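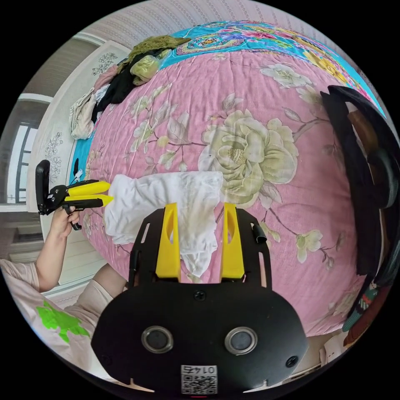 I miss paper menus, and I miss paper instructions even more. My last dinner out with Wing-sze started with both of us tilting our phones at a coaster while the waiter stood there being very patient, and by the time her page loaded I'd given up and ordered the soup. Codes are everywhere now – parking meters, shampoo, the little white sticker with 0145 printed on it. The number I can at least read, even upside down. I can say it out loud over the phone to somebody. The square next to it is no use to me until I've dug out my glasses, my phone and a decent signal.

I bought a Stokero rice cooker in May and the box had no booklet in it, just a card with a code. The code took me to a page that wanted my email (no!) and then offered a 17-minute video. All I wanted to know was how much water. My mother's old cooker came with a folded sheet that she kept in the drawer for years, with her own notes in the margins, and I still have it.

Po-yen says I'm being stubborn and that paper is a waste. Fine, some of it is, and I don't need 50 pages of warnings in 13 languages. But one sheet! One side, decent-sized type, the stuff you need on the first night. And for restaurants, keep a few real menus behind the counter and offer them without making people ask. Kwok, the noodle place near me, still does this, and I go there way more than I should.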